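Bench day. I've been putting off sorting the kitchen bench since January and today I cleared the lot, right back to the curtain.

The problem was never the amount of stuff. It was that groceries and household bits kept landing in the same spot, so you'd go looking for the scissors and find an onion.

New rule is 2 baskets. Brown wicker on the left for anything you can't eat. Yellow plastic on the right for food that doesn't go in the fridge.

The wicker one came from the op shop in Haslam and cost me 12 dollars. The yellow one I already had. It used to hold pegs.

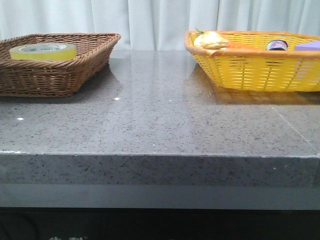
Tape on the left, bread roll on the right, and a good stretch of bench in between.

I want that middle bit kept clear for rolling dough and for packing parcels. I measured it at 34 centimetres deep before you hit the curtain, enough for my board.

Packing tape lives in the wicker basket for good now. I've bought the same roll three times this year after losing the last one in a drawer.

Someone asked about cleaning the stone. Warm water, a drop of dish soap, then a dry cloth. It's grey with a speckle so it hides crumbs, and you have to run your hand over it to find them.

The yellow basket gets rinsed in the laundry tub when it needs it. Wicker gets a dry brush only. I soaked one once and it went out of shape.

Curtain is next. It's off-white and has to come down for a wash, but that can wait for a windy day.

Pantry shelves after that. I'll post those if I get to them.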